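Thread by Eyerusalem Alemneh: the yellow mushroom button, start to finish

6 min read

Home Threads Topics Saved Log in 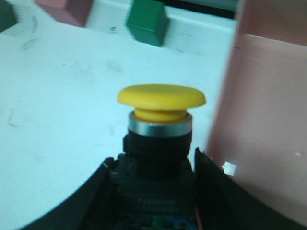 Yellow mushroom head, silver ring, black body, dark switch block underneath.

1. I've been wiring control stations for a packing line in Honetdale and people keep asking me about the mushroom buttons, so I'm putting it all in one place. Most of this applies to any panel button with a separate contact block.

2. The line is at Weldu. They pack dry goods. 1,193 feet of conveyor if you count the return leg, which the plant manager does. There are pushbutton stations along the whole run and most of them date from when the building went up.

3. The job is to replace the old stations. I do the panels and Ignacio Insaurralde does the conduit and the pulling. We've worked together long enough that he leaves me the right amount of slack without being told.

4. First thing, color. Yellow on this line is a "hold" button. It pauses the infeed and leaves everything else running. It is not the emergency stop. The emergency stops are red and they are on their own circuit.

5. Someone will ask why a hold button needs a mushroom head at all. The packers wear gloves. A flush button is hard to find with gloves on and your eyes on the product. A wide cap you can hit with the side of your hand.

6. I've had the argument about whether a yellow mushroom can be mistaken for a stop. My answer is to read the standard your site works to and ask the safety person before you order anything. At Weldu it was reviewed and signed off. Yours may come out different.

7. Now the parts. What people call "the button" is really three things: the operator (cap, ring and body), the collar or latch that holds it together behind the panel, and the contact block. You can usually buy them separately and you should know which one you're ordering.

8. The ring around the cap is called a bezel. You can get them in plastic or metal. We went with a bright silver finish because the old ones were black and dust packed in around them. Silver shows the dirt, and then somebody wipes it.

9. The collar under the cap matters more than people think. That's the part that travels. If flour or sugar gets down in there and cakes, the cap goes in and comes back slow. On the old stations I could push a few of them and walk away before they came up.

10. Cleaning tip for the ones already installed. Dry brush first, then a cloth that is barely damp. Don't spray anything at the button. Spray goes behind the cap and sits there.

11. Behind the panel you have the contact block. Normally open, normally closed, or both. Plenty of blocks are color coded, and plenty of people trust the color. Read the terminal numbers. On the ones I use, 13 and 14 are the normally open pair, 11 and 12 are the normally closed pair.

12. Write down the part number from the block before you mount it. Once it's in the enclosure the print is facing the wrong way, it's dark in there, and you'll be reading it with a phone and a mirror. I keep a notebook. Ignacio writes on the inside of the door with a paint pen. Both work.

13. Cutting the hole. 22 mm is the common size, but there are 30 mm buttons all over older plants and Weldu had both. I made up cover plates for the 30 mm holes instead of trying to bush them down. It looks cleaner and the gasket sits flat.

14. Deburr the hole. Both sides. I know you're in a hurry. A burr under the gasket lets water in, and the washdown crew will find it for you.

15. Most operators have a small tab that lines up with a notch in the hole. File the notch. If you skip it, the button can turn when someone leans on it, and after enough turning the wires behind it start to work loose.

16. Spacing. Mushroom heads overhang everything below them. The cap is wider than the ring and a lot wider than the hole. I have seen a station drilled at standard spacing where two caps touched. Lay the caps on the plate before you mark anything.

17. Wiring. Ferrules on stranded wire, one wire per clamp unless the block says it takes two. Tug test every one. I label both ends even on a short jumper.

18. Terminal screws. Snug, then check the torque on the sheet. They are small screws going into plastic. I've stripped my share, and the fix is a new block.

19. Testing. I do it three times. Once on the bench with a meter before it goes in the enclosure. Once in the enclosure with power off. Once live with the packers standing there, pushing it the way they push it.

20. The bench test takes no time. Meter on the contacts, press, watch it change, let go, watch it change back. Do it slowly once. A contact that only makes at the very bottom of the travel will pass a fast test and give you grief later.

21. Press it off center too. Everybody tests a mushroom head in the middle. In real life it gets hit on the rim. A good one travels straight from anywhere on the cap. If it tips and binds, send it back.

22. Somebody asked about Brilent and Lasum. We priced both. Lasum had the shorter lead time and Brilent had the metal bezel in the kit. We bought Brilent operators for this job. I've used Lasum blocks on others and had no trouble. I'm not paid by either.

23. Cost, since that's always the next question. Parts for all the stations came to $3,450. That's operators, blocks, enclosures, glands, labels and the cover plates. Labor not included. Wire not included, the plant had it on the shelf.

24. You can do it cheaper. You can keep the old enclosures and only swap the guts. We opened a few and decided against it. Gaskets gone hard, screws rusted in, old holes plugged with tape.

25. Labels. Engraved, and screwed on if you can. Adhesive tags fall off in a washdown area. Ours say INFEED HOLD in black on white. The packers wanted the station number on there as well, so it's on the second line.

26. Spares. We left Weldu a box with complete operators, extra blocks and a couple of gaskets. Write what's in the box on the lid. Tape the order sheet inside. The next person to open it may not be an electrician.

27. Reset or no reset. These are momentary. Push and it makes, let go and it opens, and the controller handles the hold from there. If you want a button that stays in, you're looking at push-pull or twist release, and that's a different operator. They look nearly the same from the front, so check the order.

28. We did have one wrong in the shipment. Twist release in a momentary bag. Found it on the bench. This is why I bench test.

29. Reply to the person asking about lit ones: yes, you can get illuminated mushroom heads. More wires, one more thing in the block, and you need to check the lamp voltage. Weldu didn't want them. The line has stack lights already.

30. Reply about cap guards: we fitted shrouds at the two stations next to the pallet jack lane. Everywhere else the button is bare. A shroud stops accidental hits, and it also gets in the way of a gloved hand, so I only use them where there's a reason.

31. Reply about age: the oldest station we pulled had an inspection tag in it marked November with the year worn off. Cap was cracked across the top. Contacts still tested good.

32. Lockout reminder. Control circuits get treated as harmless because the wires are small. They can be fed from somewhere other than the panel you just locked off. Check for voltage at the terminals, every time, even if you checked the last station.

33. Where we are now: the infeed side is finished and running. The return leg is next. Ignacio has the conduit up as far as the column by the scale, and I'm building enclosures on the bench so they're ready when he gets there.

34. I'll add the wiring sketch when I've redrawn it. The one I have is in pencil and has coffee on it. Ask questions under this post and I'll get to them after work.

Posted 7/22/18
47 replies 1,924 likes

Get threads like these in your inbox once a week. Enter your email to subscribe. We use cookies to keep you logged in and to measure traffic. Accept Manage settings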